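Section 3: Bagging Loose Paper Clips for the Stationery Store
Trunden Office Supplies Handbook
March, by the Stores Desk
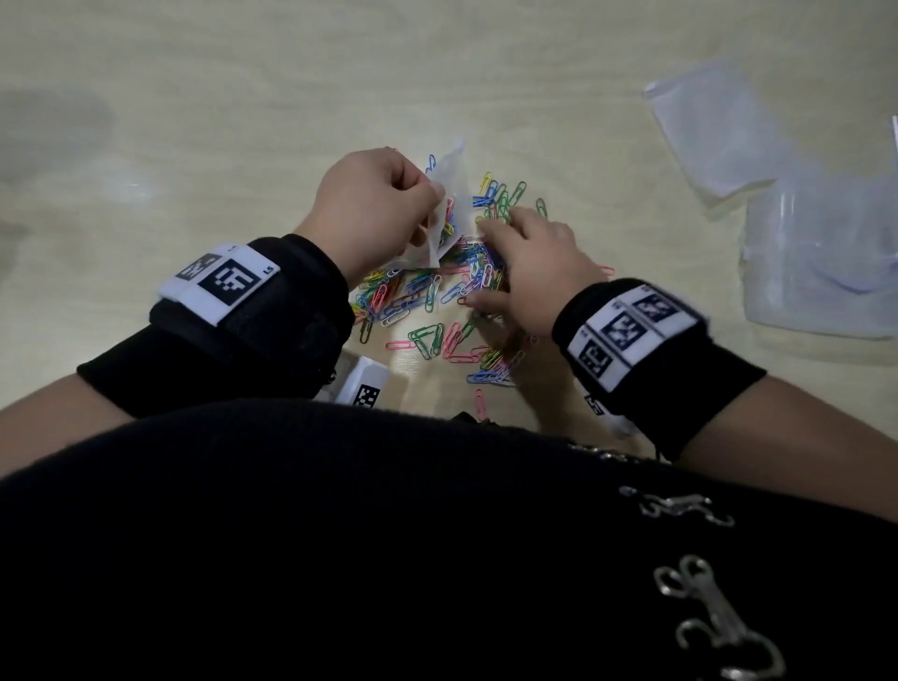 Loose clips returned from desks and meeting rooms are to be bagged before they go back on the shelf. The procedure applies to coated clips of all colours. Plain steel clips are covered in Section 4.

1. Clear the table and wipe it dry.
2. Tip out no more than 500 clips at a time and spread them with the flat of the hand.
3. Remove any clip that is bent or has split coating. Place these in the scrap tin.
4. Hold the bag upright by its opening and fill it from the middle of the pile. Colours may be mixed unless the order states otherwise.
5. Stop at 100 clips. Press out the air and close the bag.
6. Label the bag and place it in the Rullari drawer unit, second drawer down.

Note: Orders for the Isaksson building are supplied in single colours. Sort the whole pile by colour before filling the first bag.

Note: A bag may be checked by weight against the card kept beside the scales — recount if the two do not agree.

CAUTION: Split coating can expose a sharp wire end. Do not push clips down into a full bag with the fingertips.

CAUTION: Keep loose clips away from the paper shredder and from the floor beneath it.

Related items
Section 4: Plain Steel Clips and Pins
Section 7: Rubber Bands, Boxes of 300
Ordering from the Ililik Catalogue

Comments (3)
Is the scrap tin emptied by Stores or by each floor?
Stores empties it at the end of the month.
The weight card on our floor is missing. Please send another.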